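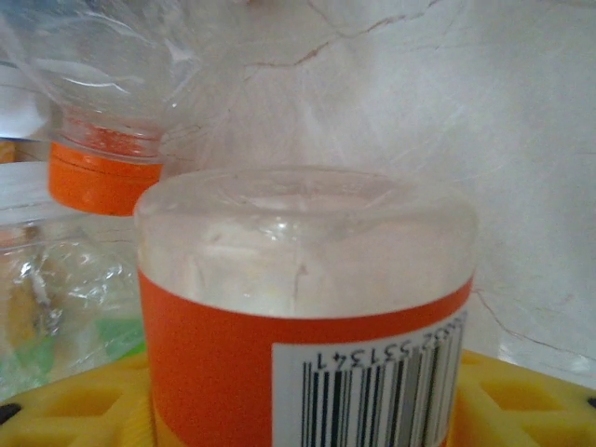
*Clear plastic, orange label, barcode.*

My town started a new recycling program in November, and I have not had a calm thought about garbage since.

For the eleven years I have lived in Zostdale, the rule was that you put everything in one bin and wheeled it to the curb, and then it became Trundon's problem. Trundon is the next town over, and it has the sorting plant. I pictured a belt and a lot of patient people in gloves. I rinsed what I felt like rinsing. I once put a toaster in there, and I slept fine.

Then came the booklet. It was 49 pages long, stapled, and had a leaf on the front wearing sneakers. The leaf's name is Leif. Leif explains that there are now three bins and a bag, that the bag is for film, and that film does not mean film. It means the crinkly stuff. Some of the crinkly stuff. If it springs back when you crush it in your fist, it goes in the trash, so I now stand in my kitchen every evening squeezing bread wrappers and waiting to see how they feel about it.

I read the whole thing. I want that on the record, because my neighbor across the street did not, and his bins got tagged exactly as often as mine.

The tags are orange stickers that get slapped on the lid when you've done something wrong. There's a row of boxes on them, and the driver checks one. In my first month I got "food residue," "wrong bin," and "other." I called the number about "other." I was on hold for almost 49 minutes, which seems like a sign from the booklet, and then a very nice man told me he'd have to ask the driver. I am still waiting to hear from the driver.

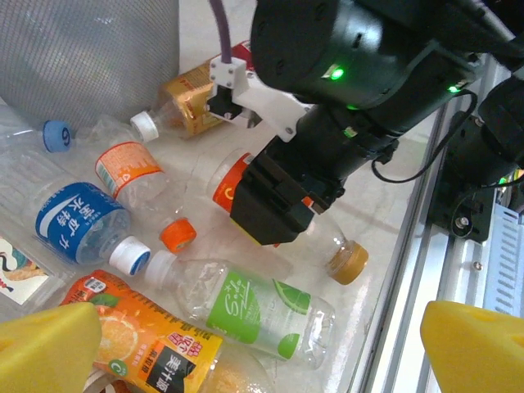
So I did what anyone with too much time and a bruised ego would do, and signed up for the free evening class at the library. It was called "Sort It Right." I expected four people. There were so many of us that they had to bring in the tiny chairs from the children's section, and I spent ninety minutes with my knees at ear level, learning about lids.

Lids were the big fight. The old advice was lids off. The booklet says lids on. A man near the front had taken his lids off for thirty years and was not going to be told otherwise by a leaf. Somebody asked about pumps on soap bottles and the whole room groaned as if she'd brought up religion. (Pumps go in the trash. They have a spring in them. I had no idea, and I've used soap my entire life.)

The class was taught by Bethel Fikre, who works for the county and has the steadiest voice I've ever heard on a human being. She let the lid man finish. Then she told us that when the bottle is crushed with the lid off, the lid falls through the screens and gets swept up with the dirt and broken glass. Put it back on and it goes along for the ride. He wrote that down. I saw him do it.

She also went after something she called wish-cycling, where you toss a thing in the bin because you'd feel bad putting it in the trash. I have never felt so personally described. Garden hose? I've done it. A single flip-flop? Sure, somebody must want the rubber. She said the plant had to stop the line 115 times in one month to cut out hoses, cords, and Christmas lights. I looked at the floor for a while.

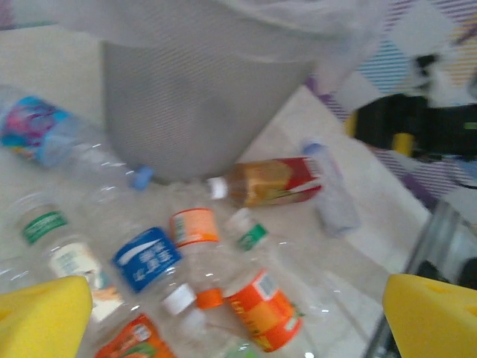

What I took home, apart from a refrigerator magnet of Leif, was a much shorter list than the booklet's. Empty it. Swish some water in it if it held anything sticky. Leave the lid on. Don't bag it. If you have to talk yourself into it, it's trash.

I've been doing this for a few weeks and the tags have stopped, mostly. I got one more "other," but I've decided that's between the driver and his conscience.

The part I haven't solved is the sheer number of things in my house that come in bottles. I'd never paid attention until I had to handle each one twice. I bought a pitcher for the fridge, and that helped. I went back to bar soap, and that helped, although my sister says my bathroom now looks like a summer camp. Shampoo I'm not ready to discuss. I tried the solid kind and for a week my hair had the texture of a doormat.

The rate on my bill went up, too, by the way, and the letter about it came in an envelope with a plastic window. I checked the index in the back of the booklet. Windowed envelopes are on page 31, and they're fine, you can leave the window in. I'd been peeling those out by hand since Thanksgiving.

Next class is on composting. I've already asked about the chairs.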